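I met Maksym Bondarchuk on a Thursday, in the room above the Clindari workshop where he does his budgets. He'd already put the kettle on, and there was a spreadsheet open that he kept scrolling past so I couldn't read the bottom line (I tried!).

Maksym looks after equipment buying for the firm, and this year that means one robot arm, one gripper and a lot of arguing. "Everyone asks me what the arm costs," he said. "The arm is the easy bit. Ask me about fingers."

So I did. Two suppliers are still in the running, Venditz and Nazarenko, and the cheaper gripper comes with plain two-finger tooling. Spare finger sets are 80 pounds a pair, and he wants 12 pairs in the first year's budget. His boss wants four. They haven't settled it, and I got the feeling they'd been at it since October.

What he's doing in the meantime is simulation, and he's keen on it, more than I'd expected from a money man. He has put aside 2000 pounds for software and someone's time to set it up, before a single bolt gets ordered. "If the fingers are the wrong shape for what we pick up, I'd like to find out on a screen," he told me, turning the monitor round.

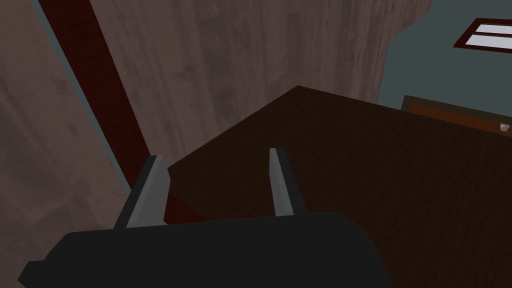
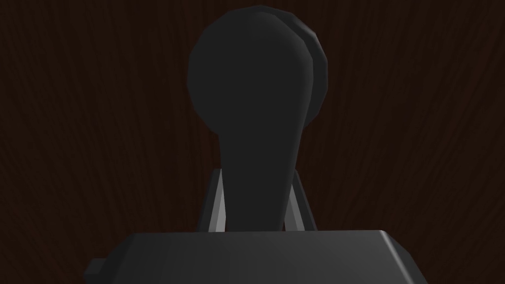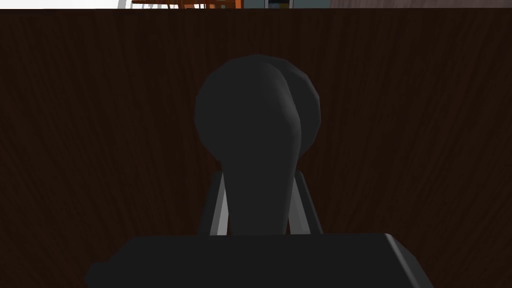 Simulated gripper views, wooden tabletop.

I asked whether the sums would change much once the real thing arrived. He pulled a face. "Delivery, for a start. One of them quoted me nothing for delivery and I rang up to check, and of course it was extra." The warranty is 36 months with Nazarenko, shorter with Venditz, and he's priced both with a service visit included.

Then there's training, which he says he forgot completely in his first draft. The other site, at Sostdale, wants its people on the same course, so the cost may be split, if Sostdale ever answers his emails. He was typing another one as I put my coat on.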